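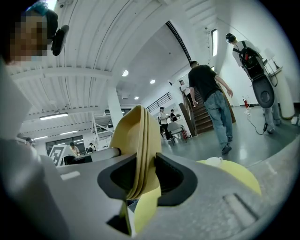
Re: [kurument-users] Duplicate headings after import from Yurt

On the list in August, a subscriber at Stunholm wrote:

> We have moved 1151 pages of maintenance notes from Yurt to
> Kurument. The import finished with no errors in the log, but 41
> pages now show the first heading twice, once as the page title and
> once in the body. Search returns both. The old export did not do
> this when we tried it on the test server in spring.
>
> Is there a switch for it, or do we have to edit the pages by hand?

There is a switch, but it only works at import time and it will not repair pages already stored.

The cause is the way Yurt writes its export. If a page has a title set in its properties, the title goes in the header block and the body is left alone. If the title field is blank, Yurt copies the first heading into the header block and leaves the heading where it was. Kurument then prints the header title above the body, so you see both. Your 41 pages will be the ones with a blank title field. Your test set in spring may simply not have had any.

To fix it on a fresh import:

1. Empty the target collection. Do not import over the top, as page numbers are kept and old revisions will stay in the index.
2. Set title-source to "body" in the import profile. The default is "header".
3. Set strip-first-heading to "matched". With "always" you will lose real headings on pages where the title was set by hand.
4. Run the import, then rebuild the search index as a separate job.

The match in step 3 is exact, including trailing spaces and full stops. We had 321 pages with blank titles at Galtix and 4 of them were missed for this reason. I corrected those in the editor.

If people have already edited the new pages, do not re-import. Export the affected pages as a list, remove the first heading from each body with whatever text tool you prefer, and load them back as new revisions. Links to the page title will keep working. Links to the heading anchor will not, so search for those first.

One thing I have not tested is attachments. On our side they were moved separately, before the pages. Could you say whether yours came across in the same run, and which export format was used?

Galtix documentation desk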